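Plikine: bimanual task runner and episode tools

Plikine is the control and logging package we use on two-arm book tidying. It reads both arms, runs a policy or a teleoperation session, and writes each run to disk as an episode. Recorded episodes load into Zatach, our replay viewer.

Status: release 7, 15 August 2018. Maintained at the Guthrie lab, Zimville.

Contents
plikine/control: joint and gripper control for both arms
plikine/plan: path planning and arm-to-arm collision checks
plikine/log: episode writer
tools: trim, relabel, export

The books task

Books start on the floor and go onto a two-tier shelf at the back wall. Either arm may pick. Covers are left as they come, and several are dark blue, so the segmenter has to separate overlapping books with little color difference between them.

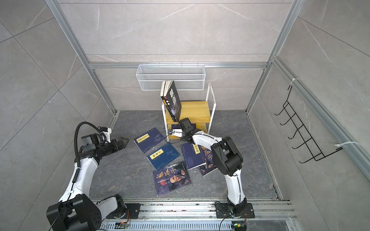
Can I run the planner without the arms connected?
Start it with the dry-run flag and it will plan against a saved episode. No motor commands are sent.

Data

The March set has 982 episodes. An episode holds joint positions, gripper commands, video and a text label for the task step. Labels were written by hand, and spelling varies in the older ones. Run tools/relabel before training on them.

When both grippers work over the same pile, the planner gives one arm the right of way and holds the other until the path is clear.
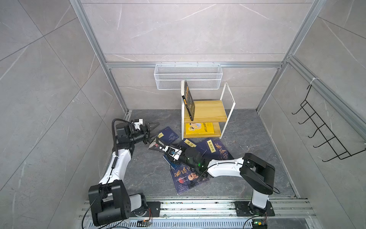
The hold time is set in plan.cfg and defaults to 4 seconds. Lower values make runs shorter but cause more replans. If the held arm times out, the episode is kept and marked "stalled".

Known problems
Grasp scoring is poor on books lying under other books.
Export drops the last video file if the disk is full.
The shelf model is fixed in the config, so moving the shelf means editing it by hand.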